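Speaker notes – Household Goods and the Second-Hand Market
Bravgate Consumer Forum, Mar 10, 2022
Speaker: Florian Brunet

Opening (3 minutes)

Good morning, and thank you to the Forum for the invitation. I am speaking on behalf of the Sima Center for Household Studies. My subject today is the resale of everyday kitchen goods: how they are priced, how they are sorted, and why so many of them never reach a shelf.

The findings come from our most recent survey of resale shops in the Bravgate region. We received 605 completed responses from shoppers and conducted interviews with store managers. The full report was released in November and is available from the Center on request.

Slide 2 – What people bring in

Clothing remains the largest category by weight. Kitchen goods are second. Managers told us that kitchen goods take the most staff time per item, as each piece must be checked by hand for chips, cracks and missing lids.

Of the shoppers who answered, 351 had donated at least one kitchen item in the past year. Most gave a move or a change in household size as the reason. Pause here and ask for a show of hands: who has given away dishes in the past year?

Slide 3 – The single-item problem

A full set of plates sells quickly. A single bowl does not. Under the pricing rules used by most of the shops we visited, a piece without its set is marked down on arrival and moved to a mixed shelf. If it is still there after four weeks, it is usually sent for disposal, even when it is in good condition.

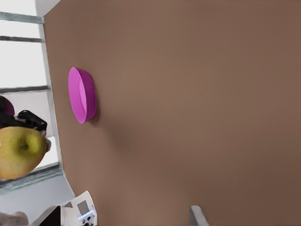 Slide 4. A single bowl, magenta-pink, on a plain brown surface.

Leave the slide up while reading the next section.

We asked shoppers whether they would buy a bowl that matched nothing they owned. A clear majority said yes, provided the price was low and the item was clean. The mixed shelf, as it is now run, serves these buyers poorly. It is often placed near the back of the store, and the goods are stacked so that smaller pieces cannot be seen.

Slide 5 – The Trillum trial

The Trillum stores agreed to test a different layout. Single pieces were grouped by color and placed near the entrance, with one flat price for each shelf. During the trial period the stores sold 1549 single pieces. Roughly 178 were withdrawn for damage.

State plainly that this was a small trial and that there was no comparison group. The managers were satisfied with the result and have kept the layout. The Center takes no position on whether it would work in larger stores – that question belongs to the next phase of work.

Slide 6 – Recommendations

The Center recommends that shops review the four-week rule for undamaged goods. We also recommend that donation forms ask whether a piece is part of a set, so that sets are not separated during sorting. Isis, the sorting software now used in several stores, already has a field for this purpose. It is seldom filled in.

Questions (10 minutes)

Likely questions concern glassware, which the survey did not cover, and the cost of staff training. Refer cost questions to the appendix. Printed copies are on the table by the door.

Related items
Donation Forms: A Short Guide for Store Managers
Pricing Sets and Part Sets
Bravgate Consumer Forum: Program and Speakers
Sorting Rooms and Staff Time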